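Irus Building Notes
Last updated: January

Bedroom humidity and what a cheap hygrometer can tell you

Several readers wrote in after the item on window condensation to ask why the bedroom is worse than the rest of the house. The short answer is that two adults asleep behind a closed door release water vapor for eight hours into a small volume of air, and the heating is usually turned down over the same eight hours. The longer answer takes up the rest of this item.

Air holds a certain amount of water vapor, and the maximum depends on temperature. Relative humidity is the amount present divided by that maximum. Cool the air without removing any water and the percentage rises. Air at 70°F and 50 percent relative humidity has a dew point of a little over 50°F. Any surface colder than that will collect water. In most older houses the first surface to get there is the bottom edge of the glass, followed by the outside corner of the room behind whatever furniture has been pushed against it.

A single hygrometer in the middle of the room does not measure any of this directly. It gives the humidity of the air where it stands. To judge the risk at the wall, you need the surface temperature as well. An infrared thermometer is good enough for painted drywall and plaster. It reads badly on bare metal and on mirrors, so put a piece of masking tape on those and aim at the tape.

Checking the instrument

Budget hygrometers are often off by five points and sometimes by more. The salt test is still the best home check. Put a bottle cap of table salt in a zip bag, add enough water to make a thick slush with no standing liquid, and seal it in with the hygrometer. Leave it at room temperature overnight. The air in the bag will settle at 75 percent. Write the difference on a label and stick it to the back of the case. If the display reads 71, add four to what you see from then on.

Gülizar Oral ran this test on 21 units for us, all of them the small Jurgate display type with the clip stand. Most were within four points. Two were so far off that she threw them out, and one would not settle at all. The units that read low in the bag also read low at ordinary room humidity, though the error was smaller, so a one-point calibration should be treated as a correction for the damp end of the scale only.

Where to put it

Keep the hygrometer off the nightstand if there is a humidifier or a glass of water on it. Keep it off the windowsill and away from the supply register. A shelf on an inside wall at chest height is fine. Put a second one low down on the coldest outside wall, behind the headboard if it will fit. The gap between the two is more useful than either number alone. We see differences of 15 points in rooms where the owner describes the air as dry.

Log the reading before bed and again on waking, before the door is opened. A logging unit that samples every 30 minutes will do the job with less effort, and the Flitimitz logger that some readers already own can be set to that interval from its menu. A week of readings in cold weather is enough. Readings from a mild week say very little.

Bedding and the mattress

Bedding is a moisture store. Cotton takes up several percent of its own weight in water as the humidity rises, and gives it back when the air dries out. Polyester takes up very little, so moisture passes through it or condenses beneath it. A thick quilted cover pulled up tight as soon as the bed is empty slows the drying of the sheets and the top of the mattress. Fold the covers back to the foot of the bed for an hour, then make it.

A mattress directly on the floor is a separate problem. The underside sits close to floor temperature while the top is near body temperature, and vapor moves downward through the foam until it reaches a surface cold enough to condense on. Slats with open space beneath them solve this in nearly all cases. A solid platform is an improvement on the floor, but the mattress should still be stood on edge now and then and the underside checked.

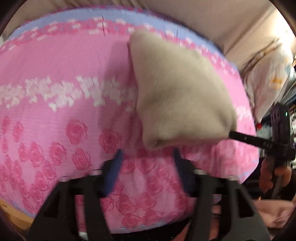

Ventilation: the arithmetic

An adult asleep gives off something like an ounce and a half of water an hour. Two people over eight hours comes to a pint and a half. A bedroom of 1,000 cubic feet at 68°F and 50 percent holds about half a pint as vapor. With the door and windows shut tight, the rest would have to go into the fabrics, the drywall and the glass, and in a very tight room that is where much of it goes.

Undercutting the door by three quarters of an inch helps, provided there is a return path and a fan moving air somewhere in the house. Leaving the door open helps more. A window opened a crack works well in cold weather because outdoor air at 30°F holds so little water, even when it is raining. The cost in heat is real but modest for a single room.

Dehumidifiers of the compressor type lose capacity quickly below 60°F and may ice up. If the bedroom is kept cooler than that, a desiccant unit is the better choice. It puts out heat and is noisier at full fan. Run it in the morning with the door shut.

Target figures

Aim for 40 to 50 percent in the middle of the room during the heating season, lower if the glass is single pane. Readings at the cold wall should stay under 70. Above 80 at the surface for days at a time, mold can grow on paint and wallpaper paste whether or not there is visible water.

Corrected readings can be sent in with the room size, the glazing type and the overnight low. Mention whether the door was open or closed.

Recent items
Window condensation: inside, outside or between the panes
Reading the Jibrin bath fan curve
Crawl space vents in winter
Masking tape and infrared thermometers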